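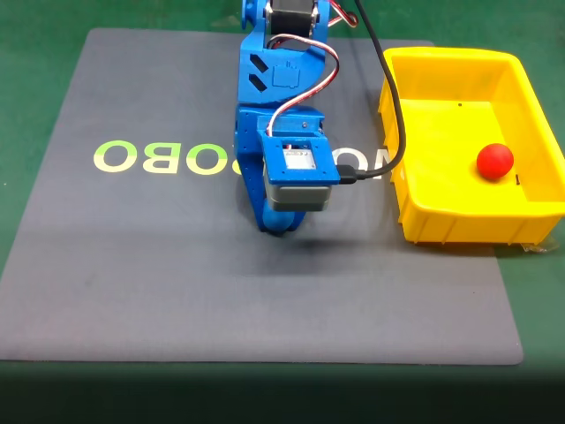
Munen Soccer Club
Minutes of the regular meeting, 03/10/2019
Upstairs room, Ursu Community Centre

Present: Delia Oprea (chair), Sorin Sandu (equipment), Marius Bogdan (registrar), Danjuma Tamuno (coaching), Horațiu Pană (minutes), and several parents and players.

Called to order at seven. Delia asked that uniforms be moved ahead of the indoor schedule as Sorin had to leave early. Agreed.

1. Minutes of the September meeting

Marius pointed out that the September minutes had the under-twelves playing at Kelach Park when the game was moved to the school field. Corrected. Minutes accepted as corrected.

2. Uniforms

Sorin reported on the jersey return. Most outdoor teams have handed in their bags. The under-fourteen girls and the men's second team have not. He has written to both managers and will write again on Monday. The bags that did come back were in fair shape, apart from the white away set, where the numbers are peeling on the backs of most of the larger sizes.

There was a long discussion on whether to have the away set renumbered or replaced. Sorin had a price from Skoser, who did the original printing, to strip and reprint the numbers. He thinks the shirts have another season in them. Danjuma said the collars are going grey and the older players avoid wearing them. A parent asked if the away colour could be changed to something that hides dirt. Delia said the league has to approve any colour change and the deadline for next summer is before Christmas.

Moved by Sorin, seconded by Danjuma, that the club spend up to $1,000 on a new away set in the larger sizes only, keep the small sizes as they are, and stay with white. Carried. One parent asked that it be noted she would have preferred yellow.

Socks: the club will keep selling socks at cost from the equipment room. Players who buy their own must match the club navy. Referees let this go most of the summer but one of our teams was told to change at a tournament in August and had nothing to change into.

Goalkeeper shirts: Sorin to find out whether the padded ones can still be ordered. If not, plain.

Sorin left at this point.

3. Registration

Marius reported 503 players registered for the outdoor season just finished, all ages. Indoor registration is open and is slower than he would like. Some families are waiting to hear which nights their team will train before they pay. He asked again that coaches stop telling players they can sort it out on the first night, as he then has to chase forms in a hallway.

Refunds were discussed. The present wording says refunds are given "before the season begins" and does not say whether this means the first practice or the first game. Marius suggested the first practice. Delia thought that was hard on families with a new player who tries it and doesn't like it. Left with Marius to bring revised wording to the next meeting.

4. Indoor schedule

The centre has confirmed our gym times for the winter, with two changes. The Tuesday late slot has gone to volleyball, and we have been given early Saturday in its place. The under-tens will take Saturday. Danjuma has spoken to their coaches and only one was unhappy.

The other change is that the gym will be closed for the last week of December for floor work. No practices that week for anyone.

Reminder from the centre: flat soles only, no studs, and no kicking balls in the corridor. Delia has had a second email about the corridor and would prefer not to get a third. Coaches to collect the balls at the door and hand them out again in the parking lot.

5. Coaching

Danjuma is short one coach for the under-eights and an assistant for the under-fourteen boys. He will run the under-eights himself until someone is found. A parent at the meeting offered to help with the boys and will speak to Marius about the background check.

The autumn coaching evening will be held in the gym. Topic is first touch in small spaces. Danjuma asked that coaches wear running shoes and expect to play.

Horațiu asked whether the club still owns the portable goals that used to be kept behind the stage. No one was sure. Danjuma to look.

6. Kelach Park

The city has answered our letter about drainage at the north end. They agree the corner floods and will look at it in the spring. Delia felt this was the same answer as last year. She will write back asking for a month. It was suggested that the senior team stop warming up in that corner, as the grass there is not coming back. Agreed, and Horațiu will tell their captain.

The lock on the field box is stiff again. Marius has graphite for it.

7. Other business

Tournament: Skoser has asked if we want to be listed as a buyer for its tournament shirts again next year. Deferred until Sorin is present.

Lost property: one bag of shin pads and a child's jacket, green, are in the equipment room. Anything left at the end of the month will be given away.

Year-end photos are ready and can be picked up from Delia at any home practice.

Adjourned shortly before nine. Next meeting same room, date to be confirmed by email.

Minutes taken by H. Pană

Comments

goalmum: Can someone confirm which Saturday slot is the under-tens? Our coach said early but the calendar on the site still says Tuesday.

Marius B.: Early Saturday is right. I'll get the calendar changed tonight.

R. in midfield: I have two away jerseys from the men's second team in my trunk, sorry. Will drop them off this week.

Sorin S.: Thank you. Please put them in the bin outside the equipment room, not on the desk.

northend dad: That corner at Kelach was already bad when I played there. Good luck with the letter.

teal_socks: I'd have voted yellow too. Are new players getting the small whites that are left or is there another order for the little ones?

Sorin S.: Small sizes stay as they are for now. Email me if your child's doesn't fit and we'll swap it.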